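Residency (live music)

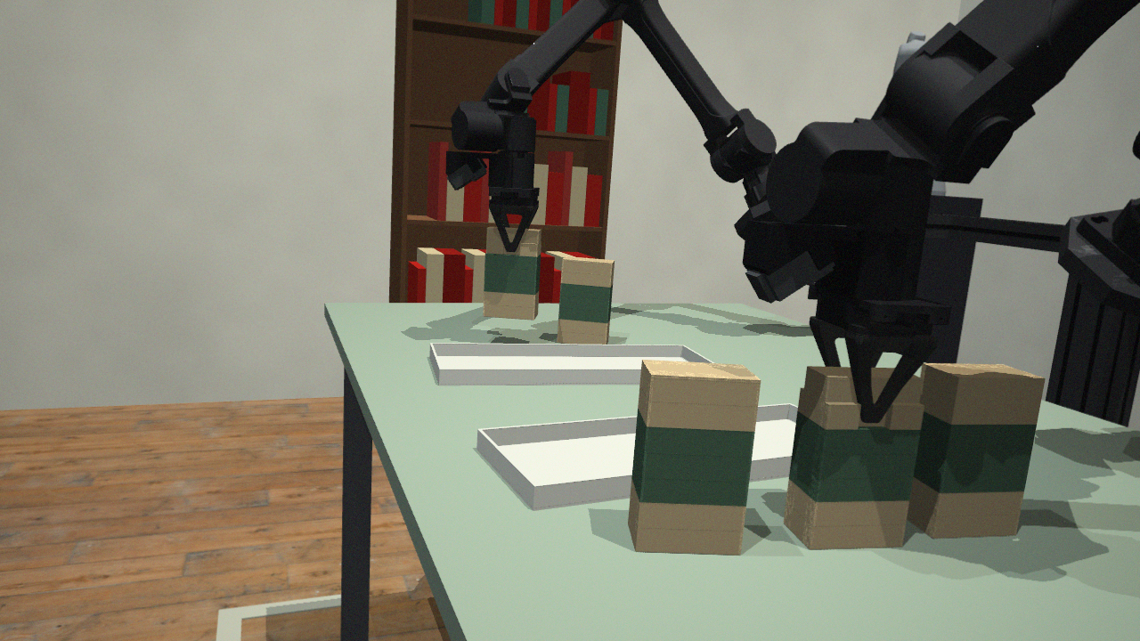 Image credit: Helard Carrasco

A residency, in live music, is an arrangement under which a band or solo performer plays a series of shows at the same venue, usually on a fixed night of the week or month. The term covers a wide range of bookings, from a cover band that plays every other Friday in a neighborhood bar to a headline act that performs for months in a large theater. In smaller venues the arrangement is also called a house gig, a regular night or a standing date.

Residencies differ from tours, in which the performer travels from one venue to the next, and from one-off bookings such as weddings, company parties and street fairs. Many working bands combine all three.

Terminology

The word was borrowed from hotel work, where musicians were hired for a season and often given a room in the building. A player on such a contract was said to be in residence. The meaning later widened to include performers who lived elsewhere and only came in to play.

A house band is a related but separate idea. A house band is attached to the venue and may back visiting singers, while a resident act performs under its own name and keeps its own set. The two overlap in practice – a resident band is sometimes asked to back guests for part of the night – and bar owners often use the terms interchangeably.

History

Regular engagements for dance bands were common in hotels, ballrooms and supper clubs in the first half of the twentieth century. The bands were large, the bookings were long, and the music was meant for dancing and dining. As tastes changed and payrolls rose, many rooms moved to smaller groups, and later to trios and solo pianists.

Rock and rhythm and blues groups took up the format in bars and clubs in the 1950s and 1960s. Long nightly sets gave young bands time to build a repertoire. By the 1970s the spread of discotheques had reduced the number of rooms hiring live dance acts, though cover bands, jazz groups and country bands kept regular nights in many towns.

Theater residencies by well-known singers grew more common toward the end of the century and again in the 2000s. These are closer to stage productions than to bar gigs, with fixed lighting, scripted running orders and advance ticket sales.

Booking and payment

Small venues generally book a residency by verbal agreement or a short letter. Most start with a trial run of a few dates, after which either side may end the arrangement with notice. The main forms of payment are:

Flat fee. The venue pays an agreed sum per night whatever the turnout.

Door split. The band receives all or part of the cover charge, sometimes after the venue has taken out the cost of a sound engineer or door staff.

Bar percentage. The band is paid a share of drink sales, often above a set minimum.

Guarantee plus split. The band receives a low flat fee and a share of the door once a certain figure has been reached.

Flat fees are usual for after-work and dinner sets, where there is no cover charge. Door splits are more common late at night. The booking agent Keisha Mahmoud, in her handbook The Standing Date, advises bands to settle the question of meals, parking and load-in times before the first show, as these cause more disputes than the fee itself.

Set length and repertoire

A typical bar residency consists of two or three sets of 45 to 60 minutes with short breaks between them. Since part of the audience returns from week to week, resident acts need a larger song list than touring acts. Cover bands often divide their list by decade or by tempo and hold back the most requested numbers for the last set.

Some acts give each date a theme, such as a single songwriter or a single year. Others leave an open slot for guests. Requests are handled in different ways: by shouted suggestion, by written slips left at the bar, or by a printed menu of songs placed on the tables.

Effects on performers

Supporters of the format point to steady income, low travel costs and the chance to leave equipment on site. Players also learn the sound of the room and can spend less time on sound checks. The bass player and writer Florencio Cifuentes has described a weekly night as a paid rehearsal, in which new material can be tried early in the evening before the room fills.

Drawbacks include falling attendance as the novelty fades, and voice strain among singers working long sets. Some agreements carry an exclusivity clause that bars the act from playing other rooms nearby for a stated period before or after each date. Such clauses are standard in theater contracts and less common in bars.

Example: the Honoria Room

The Honoria Room, a bar with a small stage in the town of Erham, has run its Friday series as a residency since it opened. The longest booking was held by a seven-piece party band led by the singer Olaia Gallardo and the trumpet player Ngan-ling Poon. It lasted 11 years, with a break each April, and ended with a farewell show on 21 June 2019. The band's printed song menu listed 65 titles in its final form.

The room's manager, Agustina Riquelme, replaced the single resident act with a rotation of four bands, each playing one Friday a month. Months with a fifth Friday are given to an open stage.

Licensing

In the United States, the venue rather than the band normally pays for the right to perform songs written by others. Payment is made through licenses issued by performing rights organizations. Fees may depend on the capacity of the room, how often live music is offered and whether admission is charged. Local rules on noise, closing hours and dancing may also apply, and in some cities a separate permit is needed for amplified music outdoors.

See also

Cover band
House band
Lounge music
Open mic
Supper club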